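Moving the Wait to Build Time: Nusrat Janjua on Faster Startup at Seltberg 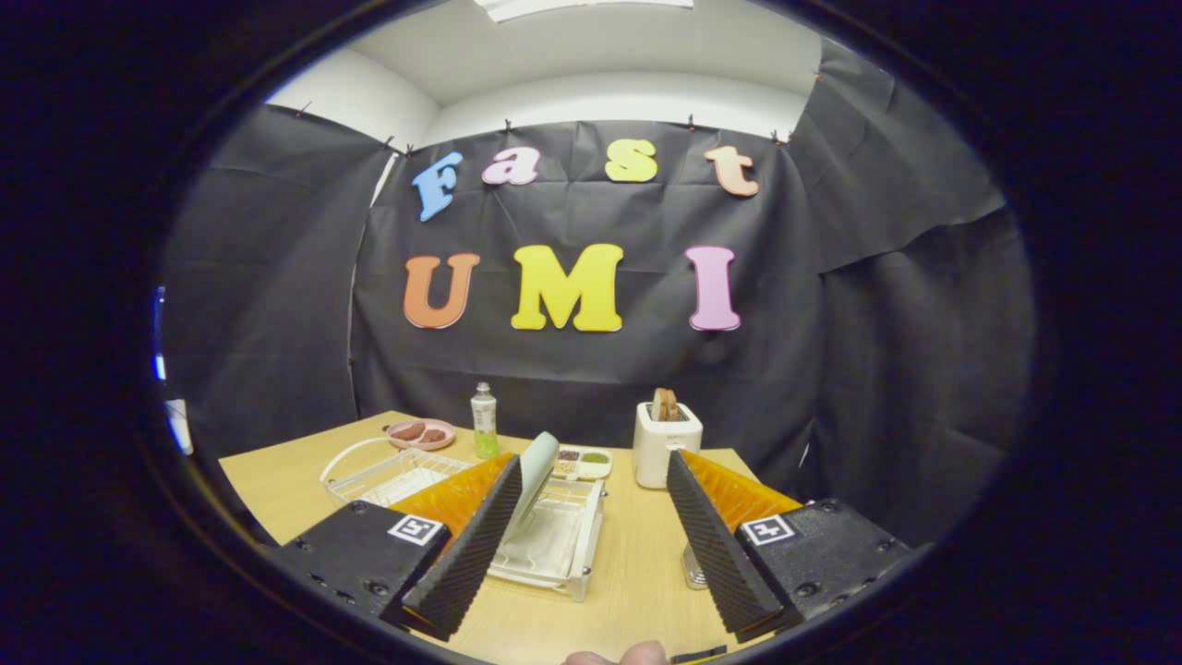
The Cleditz reporting service had one persistent complaint from its users: the first page after a restart was slow. Nusrat Janjua, who leads the platform group at Seltberg, was asked in May to find out why.

"We had assumed the database was responsible," she says. "The profiler told us otherwise. The service was parsing and compiling its page templates on first request, and it did so for every template a page could reach, including those it never used."

There were 411 templates in the repository at that time. On a newly started server, the opening request took 3773 milliseconds. Later requests gave no cause for concern, which explains why the problem had remained off the group's list.

Janjua's team moved template compilation into the build. A tool named Pomare, written within the company, now reads each template, checks the variables it refers to and produces ordinary classes that are packaged with the release. The server loads them like any other code.

"The speed was the reason we began," Janjua says. "The checks are the reason other teams asked to join. A misspelled field name used to appear as a blank cell in a customer's report. Now the build stops and gives the file and the line."

The change had its costs. Builds became longer, and developers who had been used to editing a template and reloading the page objected to the extra step. Seltberg therefore kept the old path for local work, controlled by a setting that is refused in production. Janjua describes this arrangement as acceptable but does not favor it.

"We maintain two paths, and they must give the same output," she says. "We compare them every Tuesday, and we have found three differences to date. Two concerned white space. The third was a date format, and that one mattered."

Wanus, the company's billing product, is next. Its templates include fragments stored by customers, and these cannot be known at build time. Janjua's group intends to compile them when they are saved, and is still discussing how errors should be reported to the person saving them.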